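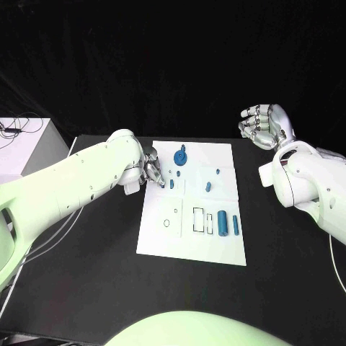 Subject: Re: Old reviews and the new Trurnurgate printing
List: Bollell reviewers

Replying to the whole list, as I've had the same question off-list from a couple of people and would sooner type it once.

> Medent has put out a second edition of the Trurnurgate companion and the
> store pages have already switched over to it. My review from last year
> is of the first edition. It now sits on Bollell under the new cover,
> with my score next to it, and I've had two comments from readers saying
> I got things wrong. I complained about the fold-out map tearing at the
> crease, and the new one has the map printed across the endpapers. I also
> said the gazetteer had 3,000 entries, which is what the back cover said,
> and the new one says 2,875.
>
> Do I edit the review, write a second one, or ask for it to be taken
> down? I don't own the new edition and I'm not going to buy it just to
> fix a review. Also, does the 25-line minimum apply to a second review
> if most of it would be the same?

Taking these in order.

Don't ask for it to be taken down. The review is accurate for the book you had. Plenty of people will be buying the first edition used for years, and the shops still have stock of it. Mirzaei Books had a stack on the sale table when I was in there in August, with the old cover and the old map. Somebody picking one of those up wants to know about the crease.

Don't rewrite it either. If you go in and take out the part about the map, you end up with a review of a book you haven't handled, with a score you gave to a different one. The comments under it stop making sense too, and so does anything that linked to it.

What I'd do is add a line at the top, above the first paragraph, saying which edition you read. I use this form:

**Edition reviewed:** first edition, hardcover, with separate fold-out map. A second edition has since been published and I have not read it.

Two sentences is enough. I wouldn't go into what changed in the new one unless you've seen it yourself. The product page can say what it likes, but if you repeat it in a review it becomes your claim. On the gazetteer number, I'd change your wording to "the back cover gives 3,000 entries" and leave it there. The lower number might mean they cut entries, or merged the ones that were listed twice under both spellings, or it might only mean that someone recounted. We can't tell from the cover.

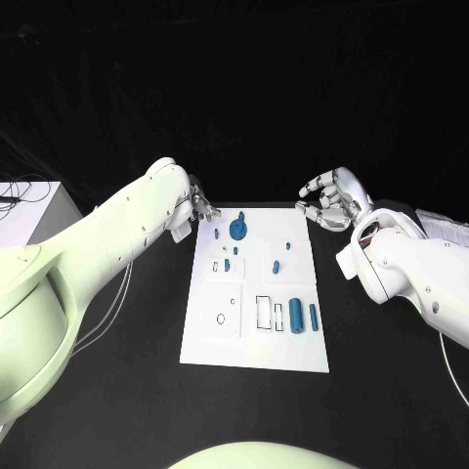

The part about your review showing up under the new cover is a Bollell problem and you can get it fixed. The site groups editions by title and publisher unless someone tells it otherwise. Go to the review, open the edit page, and scroll down past the tags to the field marked "Edition or ISBN." It's blank on most older reviews because it didn't exist when they were posted. Put in the ISBN from the copyright page of your copy, without the dashes. Save it, and the review should move to its own listing with the first edition cover. On mine it took until the next morning. The score moves with it and stops counting toward the average for the new one.

If the first edition listing isn't there at all, you have to use the request form and they make one by hand. They say to allow 15 working days. I've had it done faster than that and I've also had one that went past it and needed a reminder. Attach a picture of the copyright page when you send the form. They'll ask for it anyway.

A few things I found out by doing it wrong:

- If you paste in the ISBN from the back cover sticker on a book club copy, it goes to the wrong listing. Use the copyright page.
- Saving the edit page resets the date shown on the review. If you want the original date kept, write it in your edition line.
- Your "helpful" votes carry over. Comments carry over as well, but replies to comments sometimes lose their order.
- The box set counts as a separate edition even when the book inside is identical. I don't agree with this but that is how they do it.

On a second review. Yes, the 25-line minimum applies, and they don't count quoted text from your earlier one. If you ever do get hold of the new edition, I'd write it fresh and link back to the old one for the things that haven't changed. The chapter on the river trade is probably the same chapter. You can say so in a sentence if you've compared them, and spend your space on the paper, the endpapers, the index and whether the book lies flat. The first one didn't, which to my mind was a bigger fault than the map. 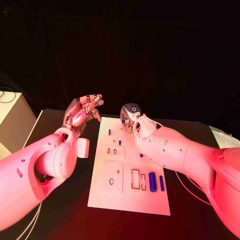

You may also be able to get a copy from Medent. They do send review copies of revised editions, but only to people who reviewed the earlier one, and you have to write to them. It isn't in the monthly offer list. Include the link to your existing review. A low score doesn't seem to count against you. I gave one of their art books a 4 and they sent me the next printing without a word about it.

If you take one, the second review needs the supplied-copy notice at the bottom and the first one doesn't, assuming you paid for the first. Please don't put the notice on both to be safe. Readers take it to mean that both copies were free, and then the notice is wrong on one of them.

About the two comments. I'd answer them once, politely, and say the review is of the first edition and has been marked that way. Then leave it. Both of those readers bought the book after reading your page and found something different in the box, so they had a fair reason to be confused. I wouldn't delete the comments. They will look odd once the review has moved to the old listing, but your reply will explain it.

One point I'm less sure of is the score. I've seen it argued on this list that if the fault that cost the book a point has been fixed, the score should go up. I don't think it should on a review that is tied to one edition. The people who want the score raised are usually looking at the site average, and once the two listings are split the average sorts itself out. If others feel differently I'd like to hear it, mainly because I have a dozen cookbooks in the same position and would rather handle them all in one way.
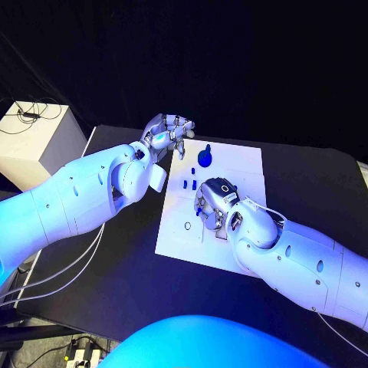
Ebooks are a separate mess. The publisher can push a new file to everyone and there may be no second edition on record anywhere. For those I write down the version or the date from the file's front matter when I start reading, and put that in the edition line. If there's nothing in the front matter I put the month I downloaded it. The Bollell field won't accept that as an ISBN, so it has to go in the text of the review.

Same with audiobooks that have been re-recorded. Name the recording, give the running time, and you're covered.

I'll add the wording for the edition line to the list's help file this week unless somebody objects. If you've got a form you like better, send it to the list and I'll put both in. Please trim the quoted text when you reply. The digest went out last time with the same message in it five times over.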